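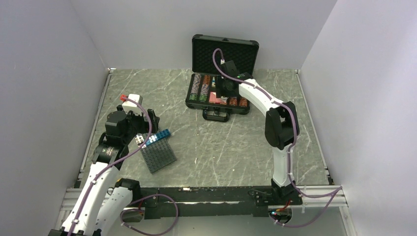 Monday, bench notes, bookbinding side

Good morning of it! The sewn sample is off the frame and it opens flat, properly flat, all the way into the gutter at the first section and the last. I've been chasing that since September and I keep going back to the shelf to open it again.

For the record, this is the Drerkthorpe parish reading book job, second dummy. 40 leaves, folded and gathered into sections, sewn on 2 tapes with linked kettle stitches at head and tail. Thread is the Clasero unbleached linen, the thinner of the ones we keep. The first dummy used the thicker one and the spine swelled so much that the boards sat like a half-open door. Thinner thread, pulled along the fold (never straight up, it tears the paper) and the swell has come down to something I can round with my fingers and a few light taps.

Things I changed from dummy one:

- Pierced the sections in the cradle with the fine awl, holes just big enough. Before, I was using the old bradawl and you could see daylight through them.
- Waxed the thread once, lightly. Twice makes it grab.
- Pressed the folded sections overnight under the big weights before sewing. Huge difference. Should have been doing this from the start.
- Knocked up to the head after every section, which slows you down and is worth every minute.

Paste: wheat starch, cooked in the double pan, sieved while warm. The batch came out lovely, glossy and a bit like custard. I thinned some for the spine lining and kept the rest thick for the cloth. It wants using within a few days at this temperature, so if anyone needs paste, help yourselves, it's in the lidded jar on the cold shelf. Please put the lid back on. The last jar grew a fur coat.
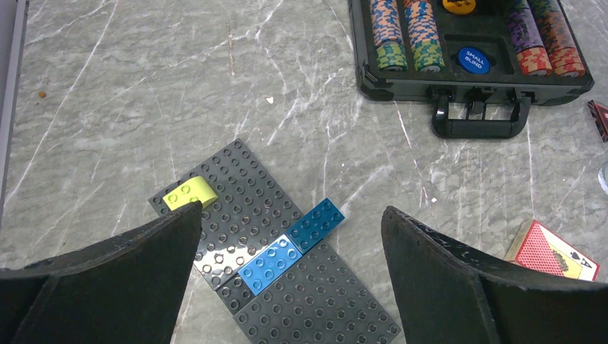 Spine lining is next. I want to try the Flenero mull with one layer of kraft on top, grain running head to tail, and leave the hollow out altogether. The customer wants it to lie open on a lectern, and a tight lining with a stiff glue would undo all the good work of the sewing. Might do one half-size trial first with the soft paper we had left over from the Man job. I know, I know, trials of trials, but the offcuts are there and they fold beautifully.

Grain direction again, for anyone reading this later: the boards for dummy one were cut the wrong way and bowed outwards as soon as the pastedowns dried. I wet a strip from each sheet this time and watched which way it curled before cutting anything. All the new boards are marked in pencil with an arrow. If you cut from the stack, put an arrow on what you leave behind.

Squares set at a touch under 3 mm on the head and tail, a bit more at the fore-edge. Looks right to my eye. The old ledger we were lent has wider ones and it does look handsome shut, but in the hand it feels clumsy.

Colour for the cloth still open. The dark green is my favourite by a mile (it takes blocking so crisply!) but it shows paste marks if you so much as breathe on it. The rust is more forgiving. I'll make up a cover in each and leave them in the window for a week to see how they fade.

Still to do:
Glue up and round the spine, 6 o'clock at the latest so it can sit in the press overnight
Cut mull and kraft
Sharpen the paring knife, it's dragging
Order more tape, the narrow one
Try the endbands in two colours of silk, just for the joy of it

Last updated: Monday
Shares 6 | Comments 2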